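Fornerdale Office Users' Group
Minutes of the meeting held 17 Sep 2025
Second floor, round table

Chair: Fionnuala McGrath
Present: eight, including both Karska teams and Tuominen
Apologies: Vundis

1. Minutes of the August meeting
Agreed with one correction. The cleaning supplies bill was $871, not $817.

2. Round table
Fionnuala said the white table by the desks is still being used as a drop-off point. Cups, small boxes, a coiled cable and a sponge still in its plastic have all been left on it. 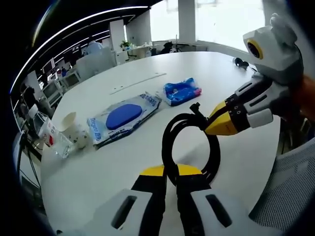
Tuominen asked if anything left overnight could go in the lost property drawer. Agreed, with a limit of 30 days, after which it is thrown out or given away. Cables go to the IT shelf, not the drawer.

3. Cleaning supplies
The group wants wipes kept within reach of the table so people can clean up after lunch. The soft packs with the blue lid are fine – larger tubs take up too much room.

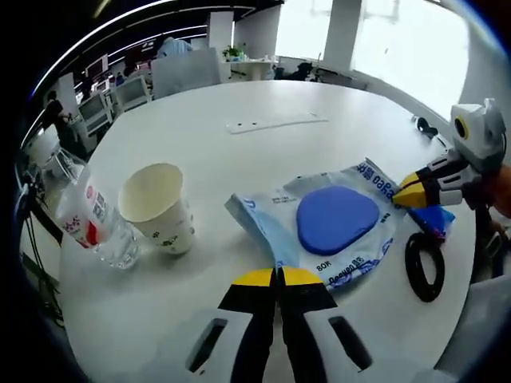
Karska offered to hold the spare packs in their cabinet. Anyone opening the last one should tell the front desk the same day. Rolls of tape are to go back to the stationery tray.

Sponges were discussed at some length. Two people wanted them kept at the sink only. It was left that new ones stay in their bags until needed, and that bottles and paper cups are cleared by whoever brought them.
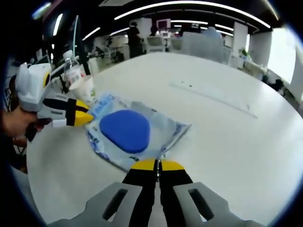 4. Any other business
Vundis had asked by email about more hooks for coats. Held over.

5. Next meeting
Date to be sent out by Fionnuala. Start time moves to 8 a.m.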